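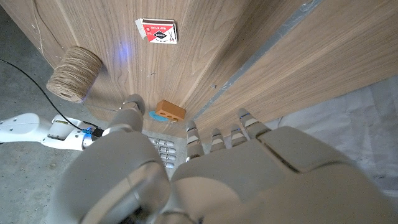 Second week on the bimanual task. I got to the lab at 8 and Ott was already in, redoing the left hand calibration. The thumb had been drifting again. She had it back in range by the time I finished my coffee, so we were able to start on time for once.

The set of objects Mr. Lloyd gave us is the brick, the blue disc, the matchbox and the twine. I complained about the list when it came out because I thought we would get something more like real parts, but I can see now why he picked them. The brick is small and has holes in it, the matchbox crushes if you grip it too hard, and the twine is a different problem every time you set it down. The disc is the worst of them. It lies flat and the fingers can't get under it. Benoît wants to slide it to the wall and tip it up against the wood, and use the thumb from the other side. We tried that with the right hand for most of an hour. The fingers reach the base of the panel fine but then they stop, because our force limit is set so low that touching the wall counts as a collision. I raised the limit a little and wrote the new value in the log. Cledwyn Lloyd does not like people changing limits without asking, so I also sent him an email.

No answer by lunch. I put the limit back and we did the brick.

The brick went better. Our plan is that the right hand picks it up and passes it to the left, and the left hand sets it down on its own side. Picking up is mostly solved. Passing is not. The two hands have to agree on when one lets go, and at the moment the right one lets go on a timer that I wrote in a hurry last month. If the left is late the brick falls on the concrete. It has a chip in one corner now. Trinidad says we should wait for the left thumb to report contact and only then open the right. I agree with her, and it was my timer, so I have the job of taking it out.

Benoît and I disagreed about the twine. He wants to grab the whole spool and treat it as a cylinder. I want to at least try for the loose end, because the task sheet says "handle the twine" and does not say spool. He thinks I am reading too much into it. We asked Latrice, who is the teaching assistant for our section, and she said either would be accepted but the loose end would get more credit if it worked. That did not settle anything. We agreed to do the spool first and the end if there is time, and I know what that means.

After lunch I worked on the release code and Ott ran the left arm by hand. I had not noticed before how much the cable to that wrist limits things. When the arm turns past a certain point the cable goes tight and pulls at the connector. Ott put in a soft stop so that it can't turn that far, which costs us a few approach angles. I would still take that over a broken connector. The Vudard team had theirs fail two days before their check and they had to borrow a spare from upstairs.

Mr. Lloyd came down at the end of the afternoon. He had read the email. He said raising the limit was fine as long as it only applied inside the last few centimeters before the wall, and he showed me where to set a zone for it. It took him two minutes. I had looked through the manual for that yesterday and had not found it. He also looked at our log and said the entries were too short, and that "try 6, bad" was not going to help us write the report. That one was Benoît's, but I have some that are no better. From now on we write which object, which hand, where it failed, and the settings.

With the zone in, we went back to the disc. First try, the hand pushed it to the wall and it slid along the panel. Second try, the same. Then Trinidad slowed the last part of the move and the edge lifted a little before it dropped back down. We did it again and it lifted again. We did not get a grip on it, but the edge came up both times, so I think the idea is sound. We saved that run as 556.

Things for tomorrow:
Take out the timer and use thumb contact.
Check the soft stop with the brick in the left hand.
Disc again, slow approach, try the thumb lower.
Ask Latrice if the matchbox has to stay closed.
Rewrite today's log entries while I still remember them.

The first check is in December and is worth 30 percent. We have to show two objects passed from one hand to the other without dropping. We can count on the brick if the release works. For the second one I would pick the matchbox. Benoît says the spool. We will see.

Shut both arms down, hung up the remote stop and signed out with Ott. My back hurts from kneeling on that floor. I am going to bring a cushion.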